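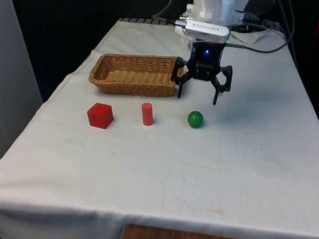

白布の上、浅い角かご。縁は太巻き。

11月 作業ノート 柳材の浸漬と縁の締まり

サイト内を検索 キーワードを入力

朝、水槽の水を入れ替えた。前の水は茶色く濁って匂いも出ていたので、底のぬめりを亀の子たわしで落としてから張り直し。水道水そのまま、湯は足さない。室温はかなり低い。夜のうちに窓ぎわのバケツに薄氷が張った。

先月からの宿題は、皮むきの材で編んだものの縁が乾いたあと緩む件。編み上がりでは指で押しても動かないのに、しばらく棚に置くと縁と側面のあいだに隙間が出る。原因の候補は材の水の含ませすぎ、材の太さの不揃い、縁を折る前の寝かせ不足。どれも心当たりがあるので、ひとつずつ変えて見ることにした。

材料はGwilliamから取った皮むきの束と、Paltport経由の皮付きの束。Gwilliamのほうは元と先の太さの差が小さく、色もそろっている。Paltportのほうは安いが、束の中に曲がりと虫穴がまじる。選り分けに午前の半分を使った。虫穴のあるものは底の芯にも使わず、焚き付けの箱へ。

浸漬
皮むきは40分で引き上げ、濡らしたタオルにくるんで一晩寝かせる組と、倍以上浸けてすぐ使う組に分けた。これまでは後者のやり方ばかりだった。長く浸けたほうは手で曲げるとたしかに楽だが、表面がふやけて毛羽が立つ。爪を立てると跡が残る。短く浸けて寝かせたほうは最初の曲げに少し力が要るものの、芯までしなりがそろっていて、折り返しで皮目が割れない。

皮付きは水の入り方がまるで違う。昨日の夕方から沈めてあるが、太いところはまだ弓なりにするとみしみし鳴る。明日の夕方まで触らない。重しのれんがを足した。

乾燥収縮
試し材を200mmに切りそろえ、浸けてから陰干しして長さと径を見た。長さはほとんど変わらない。変わるのは径で、長く浸けたほうがはっきり細くなる。編み目が緩むのはここだと思う。太った状態で詰めて編めば、痩せた分がそのまま隙間になる。当たり前の話だが、手元で並べてみるまで、縁の緩みを締め方の問題だと思い込んでいた。

ノギスの当て方で径の数字がぶれるので、表にするのはもう一度測ってから。強く挟むと濡れた材はすぐ潰れる。測る位置に鉛筆で印を付けておくこと。今日は印なしで始めてしまい、途中からやり直した。

縁
太巻きの縁は、芯に入れる材をほかより長く乾かしてから使ってみた。芯が先に痩せているぶん、巻き材が乾くときに芯を締めてくれるはず、という考え。角の部分がむずかしい。乾いた芯は角で折れる。角になるところだけ濡れ布巾を当てておき、平たいペンチで軽く潰してから曲げたら割れずに済んだ。潰しすぎると角が薄く見えるので加減が要る。

巻きの始まりを長辺の真ん中に持ってきたのは失敗。継ぎ目が目立つ。次は角の手前から始める。巻き終わりは内側に差し込んで、目打ちで隙間を広げてから押し込む。差し込みは思っているより深く。浅いと乾いてから頭を出す。

底
底の目を細かくしたいときは、芯の間隔を狭めるより編み材を細くするほうがきれいに出る。間隔を狭めると最初の段で芯が踊って、四角がひし形になりやすい。木枠の治具に芯を立てて、底を編み終えるまで外さない。治具のねじがひとつ馬鹿になっているので交換。ねじ箱に同じ径がなかった。

側面を少し開かせる形は、立ち上げの段で外に倒しすぎると戻せない。紐で上を仮に縛っておき、段が進んだら少しずつ緩める。今日のものは短辺だけ開きが大きく出た。紐の結び目が短辺側で滑っていたらしい。麻紐に替える。

仕上げ
Festeoの艶消しを端材に塗った。薄めずに塗ると編み目の谷にたまって白っぽく残る。100mlに対して薄め液20mlで試したところ、たまりは減った。匂いは翌日まで残りそう。パンや果物をのせる用途のものには塗らないでおく。無塗装のほうが手ざわりは好み。色の変化は窓ぎわに置いた端材で見る。

毛羽は焼くか、切るか。バーナーの弱火でさっと炙ると早いが、皮むきの白い材は焦げ色が付きやすい。小ばさみで切っていくのは時間がかかる。今日は底だけ炙って、側面ははさみにした。底の一か所がうっすら茶色になった。次からは底もはさみ。

道具
剪定ばさみの刃に樹液がこびりついて切れが落ちている。重曹水に浸けてから研ぐ。目打ちの柄のぐらつきは接着し直した。固まるまで使用しないこと、と紙を貼ってある。霧吹きは口が詰まるので、終わったら水を抜いて口を外しておく。使った人がやる。

Plollholm向けの分
棚に平らに重ねて入れるという話なので、持ち手なし、浅い角形で進める。高さをそろえるため、縁を折る前に木のゲージを内側に立てて確認する。縁の巻きで思ったより背が上がるから、側面はゲージの線より一段手前で止める。前回はここを忘れて全部高く仕上がった。注文書の色の欄は「淡色」としか書いていない。皮むきのみで組むつもりだが、縁だけ皮付きを混ぜる案も端材で見せられるようにしておく。送り先の伝票はまだ。

次にやること
・皮付きの浸かり具合を夕方に見る
・試し材の径を印の位置で測り直し、表に記入
・乾いた芯で作った縁を棚に置いて、緩みを見る。暖房の風が当たらない段に置く
・短く浸けて寝かせる方法で、同じ形をもう一度
・治具のねじ、麻紐、薄め液

追記、16時。寝かせ組のタオルが乾きかけていた。暖房の前に置いたのが悪い。濡らし直してポリ袋に入れ、奥の流しの下へ移した。径の測定に使うのはこの束ではないので、記録はそのまま生かす。

コメント 2件 シェア 7

お問い合わせ | 工房ノート 無断転載はご遠慮ください | ページの先頭へ戻る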